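Hetthorpe Garment Task Guide
Section 4: Setting up and assessing the folding task

4.1 Scope

This section covers preparation of the bed surface, the garment and the hand-held gripper for folding trials. It applies to the Ketden policy set and to the Oralham test sheet.

Folding remains a partly solved chore. Under the Hetthorpe set-up the current policy makes a first fold in fleece without help on most attempts. It does not yet cope dependably with hoods, linings or garments supplied inside out. Do not treat it as ready for unattended household use.

4.2 Laying out the garment

1. Make the bed with a fitted or tightly tucked sheet. Patterned sheets are permitted.
2. Lay the garment on the sheet and smooth out the sleeves.
3. Open the gripper fully.
4. Bring the fingertips down on either side of the garment's edge, one over the sheet and one over the fabric.

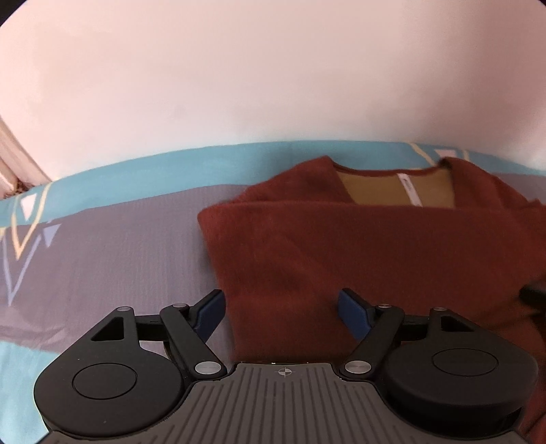
5. Close the gripper slowly until the edge gathers between the fingertips. If the sheet lifts as well, open, raise the gripper slightly and try again.
6. Carry the edge across the garment and release.

Note: The policy has been trained on 4000 demonstrations, of which 359 used fleece. Thin knits are under-represented and results with them should be recorded separately.

Caution: Keep bare fingers clear of the linkage arms while the gripper is closing.

4.3 Lifting a single piece

A lift shows whether the grip will hold when the fabric's weight comes off the bed. It is a separate trial and is scored on its own line of the test sheet.

1. Use one flat piece of soft fabric, such as felt. Pinch it near a narrow end.
2. Raise it clear of the bed and hold it still. The free end may twist or flare to one side – this is not a fault.
3. If the fabric slips, wipe both fingertips and repeat. After 2 slips, mark the lift as failed and move on.
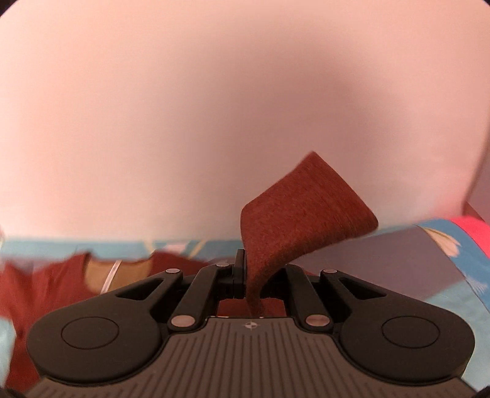

4.4 Recording results

Enter each trial on the Oralham sheet as complete, assisted or failed. A fold finished by hand counts as assisted, even where the first grasp was sound. A full session is 56 trials. Shorter sessions may be kept for reference but must not be merged with full ones.

For the Yatsenko scoring method, see Section 6.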